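Dust talk, notes to self (slow down, you always rush the first five minutes)

Hi everybody, thanks for coming back from coffee. I'm going to talk about dark furniture, and why people who own it either love it or sell it within a year. I've restored tables for a living for a good long while now and I have opinions!

Start with the Caron story. Woman calls me up, paid 800 dollars for a black dining table, hates it after a week. Wants it sanded and painted cream. I drive over, look at it, and the finish is perfect. What she hates is crumbs. (Wait for the laugh. If there's no laugh, keep moving.)

Then the bit about light. Her table was right under a south window, so every speck showed up by ten in the morning. We turned it, put up a thin curtain, and she kept it. My bill was for gas. 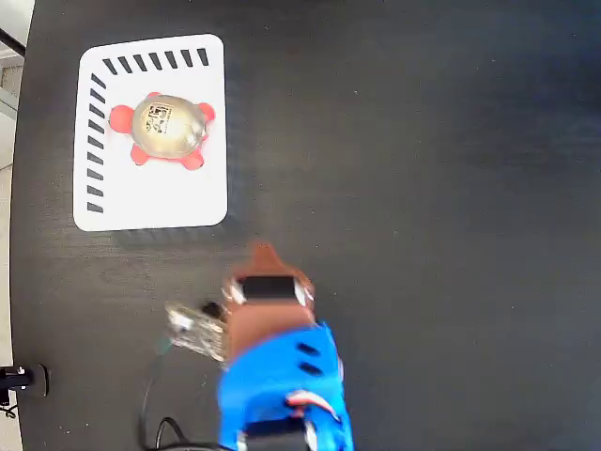
Grain is the part I could go on about all day. People ask for black and they picture piano black, flat and shiny, and then they see a surface with some streaking in it and think it's faded. Look at the charcoal and gray running through the dark on this one, and the little light specks all over. Your eye goes to the white tray first, sure, but give it a second and the streaks start to show. I like a top like that so much more than a plain one, because a plain one shows me every fingerprint in the house.

Okay, cleaning. Soft cloth, barely damp, go with the grain. Please stop using spray polish every week! I once had a sideboard in from the Plondeneo hotel with so much old polish on it that I could write my name with a thumbnail. Stripping that took me most of January. Mention Auður Hviid here, she taught me the trick with the warm cloth and she's sitting in row two.

Prices if they ask: I charge 400 for a refinish on a small top, more if there are leaves. Don't get pulled into the veneer argument.

Questions, then lunch. Cloth samples are on the back table, take two.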